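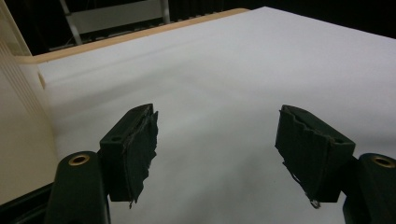 Home News Guides Team Builder Events Forum

How to Clear the Costache Event Dungeon With a Low-Cost Team

The Costache dungeon in Dondevia is back, and it runs until the first maintenance in October. The last floor scares a lot of players off, but you can get through it without any rare pulls from the gacha. You need a team with a combined cost under 400 and a bit of patience.

Before you enter

Set Nonik as your leader. Its leader skill cuts damage from water enemies and gives you extra time to move orbs. Level it to the cap if you can, but a skill level of two is enough for this run.

Fill the next slots with any two fire attackers you have already evolved. Put a healer in the fourth slot. For the last one, bring a delay skill. Dillel is the easiest to get, as it drops from the normal dungeons.

Borrow a second Nonik from your friend list. If none of your friends has one, check the helper list again after a few minutes.

Floors one and two

Use these floors to charge your skills. Leave one weak enemy alive and match a single set of orbs each turn, keeping your hearts for when you need them. Move on once Dillel is ready.

Floor three

The boss opens with a shield that lasts 3 turns. Attacking through it does almost nothing, so match hearts and stay above half health. When the shield drops, use Dillel first, then both Nonik skills, and then make as many fire combos as you can. Most teams finish the boss in two turns from there.

If the boss falls below a third of its health and is still standing, it will hit very hard on its next move. Save your healer's skill for that turn.

Rewards

The first clear gives you a Costache medal and some evolution materials. Later clears give materials only. Medals can be traded in the event shop, which stays open a week longer than the dungeon.

Guide by Sosina Demissie
Posted Thursday, August 29, 2019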